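Fundavetti Opens Revenue-Linked Loans to Social Enterprises

WALMONT -- Fundavetti, a lender to social enterprises and community-owned businesses, has opened applications for a loan product in which repayments follow the borrower's monthly income. The product is called Volano. Applications will be accepted through the end of November.

Volano loans are unsecured. No personal guarantee is required from directors or board members, and no equity is taken. The borrower pays a fixed share of trading income each month until an agreed total has been repaid. The share is set at the time of the offer and does not change during the life of the loan. In a month with no trading income, no payment falls due.

Grant income, donations and transfers between related entities are excluded from the calculation. Income from contracts, sales, memberships and room rental is included.

Fanni Hegedűs, head of lending at Fundavetti, said the product was designed for organizations with seasonal or uneven revenue.

"A standard term loan assumes the same payment can be made every month," Hegedűs said. "Many of the businesses that apply to us earn most of their income in one part of the year. They are solvent, but a fixed schedule puts them in arrears in the slow months. We would prefer to set the schedule by what comes in."

Eligibility

Applicants must have been trading for at least 16 months and must have a governing document that restricts the distribution of profit. Both nonprofit corporations and cooperatives may apply. Organizations that have previously been declined for a Fundavetti term loan may apply again under Volano without a waiting period.

The first round will make up to 200 loans. If demand exceeds that number, complete applications will be considered in the order received. Incomplete applications are not placed in the queue.

Application process

The application has two stages. The first is a short form covering legal structure, purpose of the loan and current debts. Applicants who pass this stage are asked for bank statements, the most recent annual accounts and a 90-day cash flow forecast. A spreadsheet template for the forecast is provided, but other formats are accepted if they show income and spending by week.

Credit assessment is carried out by Bakos, which also services the existing Fundavetti loan book. Borrowers will report income through the Bakos portal each month -- either by manual entry or by a read-only link to their accounting software.

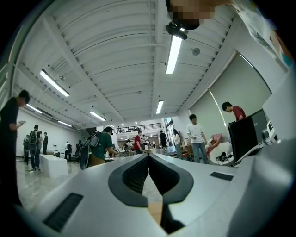 Volano loans may be used for working capital, equipment, hiring or improvements to premises. Refinancing of existing debt is not permitted. For premises, up to the full cost of fixtures may be included. In a large hall with a corrugated metal ceiling and long fluorescent tubes hung from it, for example, replacement of the lighting would qualify, while structural work on the steel beams would need a separate quote and the written consent of the building's owner.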